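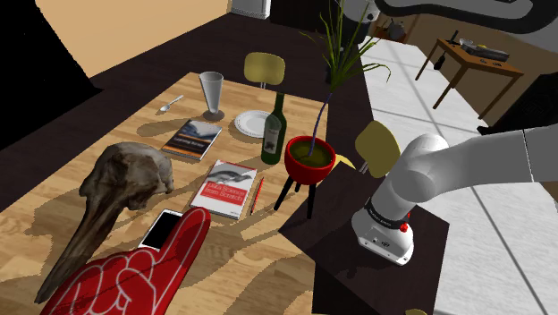
Figure 3. A tabletop configuration from the Flemton simulation suite, with the arm mounted on a pedestal beside the table.

4.2 What the rules ask for, and what they leave out

Most of the written guidance on simulated manipulation tests tells the author what to report and says very little about what the report should mean. The Skinden checklist, which we follow in this paper, asks for the number of episodes, the random seeds, the arm model, the object list and the success test. We supply all of these. We are less sure than its authors seem to be that a reader who has them can judge whether two results may be compared. Take the object list. For the layout in Figure 3 it would name a wine bottle, a tall glass, a plate, a spoon, two books, a phone, a pencil, a foam finger and an animal skull, and the entry would pass as complete. It would not say that the spoon and the pencil are thin things lying flat on the wood, or that the bottle stands partly in front of the plate as seen from this viewpoint. A policy can fail for either reason, and the checklist treats both failures as the same number.

The rule on clutter has a similar problem. Skinden defines a cluttered scene by how many objects share the support surface, with a threshold of 12. We can see why a plain count was chosen, as it is easy to check and hard to argue with. But a dozen wooden cubes spread evenly over a table meet the rule, and a bottle wedged between two bowls does not. Earlier work with the Tierney planner reported a "cluttered" score under this definition, and we could not tell from the text which kind of table had been used. We do not suggest bad faith. The rule permits it.

We also have doubts about the safety clause. It requires that any contact between the arm and fixed furniture be logged, and that runs with such contact be marked as unsafe. In our own logs, 1,798 episodes were marked in this way. We went through 600 of them by hand. Many were light touches at the table edge during a slow retreat, which a person running a real cell would probably accept. Others were fast strikes with the forearm that would have damaged the mount. The clause has one label for both – and since it sets no force limit, two labs may turn off different collision meshes and both claim to comply.

None of this is an argument for dropping the checklist. Results reported before February, when we took it up, are worse documented, ours included. We do object to the phrase "standards-compliant evaluation", which has begun to appear in abstracts as if it were a finding. In the tables that follow we give the Skinden fields first and then three of our own: clearance around the target, the share of the target visible from the camera at the start, and peak contact force. The Hastance results are left out of the force column, as that simulator does not store the values and we did not want to estimate them.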